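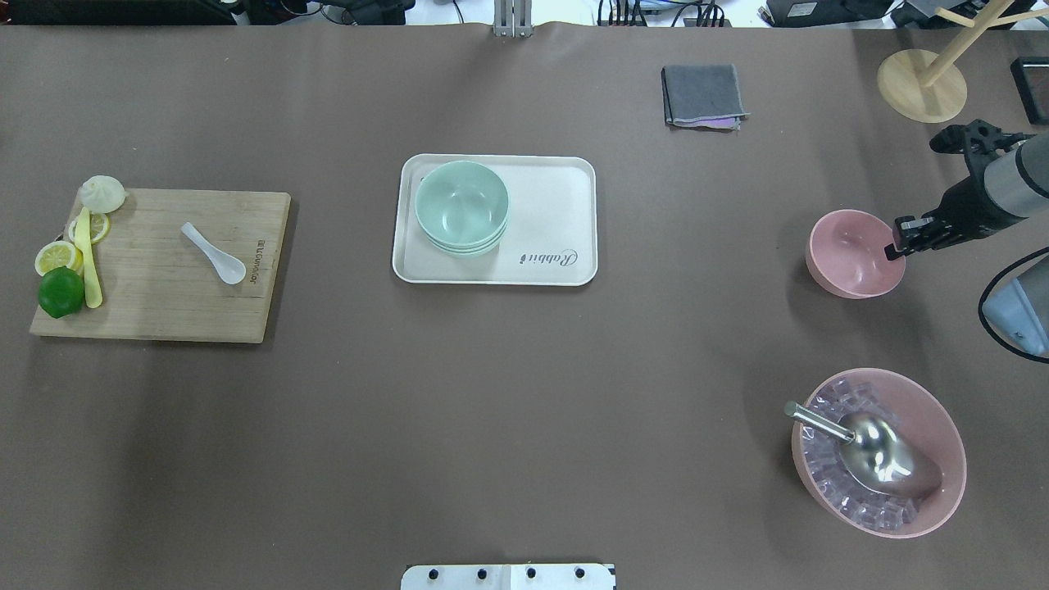

Luana Aguiar wrote in to ask if the board really has to go down before the tray, as her table is narrow and she'd sooner build it up from the middle. Yes please, Luana, board first. On a narrow table turn the board end on to you and keep going, the rest of the steps are the same.

Section 2. Laying out the snack table

Read section 1 (washing and drying) before this one. Everything goes on the table dry. Stadgate kitchen has its own list pinned up, the one below is for Kalla and Aitken.

What you need: chopping board, serving tray, nesting bowls, one odd bowl for peel, soup spoon, cloth napkin, lemon, lime, buns.

1. Wipe the table top. Damp cloth, then dry cloth. No spray.

2. Put the board down on the left. A bit of a slant is fine, nobody minds. Check it doesn't rock.

Note – if it rocks, turn it over. If it still rocks it's warped, put it on the returns shelf with a 3764 label and get another.

3. Tray in the middle. Rim up, obviously. Leave a hand's width between tray and board so you can get your fingers under it to lift.

4. Stack the nesting bowls at one end of the tray. Same way up, all the same colour. Don't force a tight one, it'll stick and you'll be running the hot tap on it for ages. Leave the other end of the tray clear for filled bowls.

5. Pink bowl to the right, away from the tray. Peel, pips, squeezed slices, bun papers. Not for serving. Higinio Tovar put soup in it at Aitken and we had to start agian.

6. Fold the napkin and put it at the back. Folded edge towards you.

7. Fruit. Slice the lemon on the board, slices no thinner than a coin or they fall apart when you pick them up. Leave the lime whole untill somebody asks for it.

CAUTION – whole limes roll. Tuck it in against something or keep a hand near. Same goes for small lemons.

CAUTION – steel knife goes back in the block as soon as you've cut. Only the plastic one stays out where people are helping themselves.

8. Buns last, straight from the steamer if you can. Tongs, not fingers. Pleats up so they sit flat. Keep them off the wet side of the board, a soggy bottom and they tear.

9. Soup spoon on the board, bowl end down. One spoon per pot if you've more than one soup.

10. Step back and look for gaps. You want some bare table left over, enough to put a full bowl down without shoving anything out of the way. If you haven't got that, take something off. Usually the napkin.
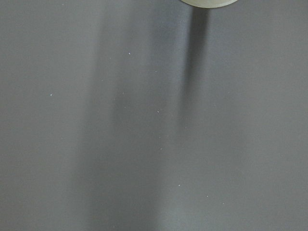 Bare patch also gives you somewhere to put the ladle rest later on, so don't fill it with cups. Cups stay on their stand or go on the side.

Filling: 200 ml a bowl, no more. Fill on the table then move to the tray, never fill on the tray. Drips get under the stack and you have to wash the lot.

Note – the Nirard trays run a bit shallower. Carry those with both hands, and only part loaded.

11. Clearing. Peel bowl first, then spoon and knife, then board, tray last. Wipe as in step 1.

Missing or chipped items to Elvia Maldonado, same day.

Next: section 3, stacking and storage.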